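**Laundry and Linen Room Project, Andside House**
Second progress report to the Umero Fund
5/22/19

Dear friends at Umero,

It is a pleasure to be writing to you again, and I will try to keep this shorter than the last one, though I make no promises. So much of our news is small and practical that it is hard to know what to leave out.

When you made your grant, the shared laundry at Andside was a place people hurried through. Clean things and dirty things sat on the same shelf, the blankets were stacked wherever there was a gap, and if you wanted a spare cover for a cold night you had to ask two or three people before you found someone who knew where they were kept. Your money was for putting that right: proper storage, a new supply of bedding and soft goods, and the time to work out a way of sorting and folding that everyone in the house could live with.

**Where the work stands**

The storage is in. We ordered the shelving from Bucur after comparing them with Evus, and it was a close thing, as the Evus units were deeper and would have held more. In the end we went with the narrower ones, which leave enough space for two people to stand side by side at the folding table without bumping elbows. I am so glad we did! The old shelves were hard to reach at the back, and we kept finding pillowcases behind them that had been missing since before last November.

Sorting took longer than we had planned. We had set aside a week for it and used nearly 3. Every blanket, throw, towel and sheet in the house came out of its cupboard and was looked over, and each one was either kept, mended, or passed along. By the end we had 151 pieces fit to go back on the shelves, and a pile for mending that is coming down slowly. A good deal of what we passed along was thin toweling that had simply had its day, and it has gone to an animal shelter that was very happy to take it.

**The soft goods**

I want to say a little more about the fleecy and brushed things, because they have turned out to be the part of the project people talk about most. Sheets are sheets, and once you have shown someone a tidy way to fold one, they mostly do it. Anything thick and soft is another matter. It will not hold a crease, it slides off the pile, and a big piece that has been grabbed by the middle and dropped on the table takes up as much space as four folded ones.
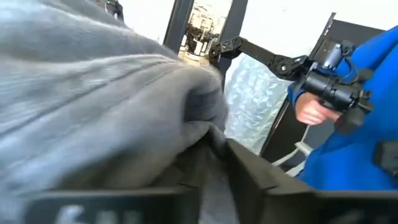

We tried several ways of handling them before settling on one. Rolling looked lovely for a day or so, but the rolls came loose whenever somebody pulled one from the bottom of the stack. Folding in quarters was better, though the pieces came out in all sizes and the shelf looked like a lumpy staircase. What we do now is find two corners first, give the cloth a good shake, and lay it out as flat as it will go before making any fold at all. Then it goes in half, in half again, and in thirds, with the rounded edge facing out. The whole job takes a minute or two, and the pieces sit on the shelf in a way that lets you take one without bringing down its neighbors.

The shake is the step people skip. I have skipped it myself at the end of a long evening and had to start over, with a great knot of gray fleece in my arms and no idea where the corners had gone. We have put a card up by the table with the steps on it in large print, and that has helped.

We also learned to keep the heavier pieces at waist height. Several of our residents find it hard to reach up with something bulky, and they had been too polite to mention it until we asked.

**Money**

We have spent most of what you gave us, and there is 1,000 dollars left in the project account. The shelving came in a little under the quote, and the new bedding came in a little over, mainly on account of the delivery charge. With your agreement, we would like to put the remaining money toward two things: lidded bins for the mending, which is currently living in paper sacks, and a second folding table. The one we have is in use from breakfast until late in the evening, and on wash days there is a line for it. I have attached the receipts and a simple table of what went where.

**What comes next**

Over the summer we will finish the mending and write up the sorting routine so that new residents can be given a copy when they move in. We would also like to put labels on the shelf edges. We had a first try at this with paper and tape, and the tape gave up in the damp, so we are looking for something sturdier.

There are still weeks when the shelves slip back into a muddle, usually after a holiday, and I would be painting too rosy a picture if I left that out. It now takes an afternoon to put right.

If any of you are passing this way, do come and see the room. We will put the kettle on, and you may well be handed a blanket to fold.

With warm thanks from all of us,

The Household Coordinator
Andside House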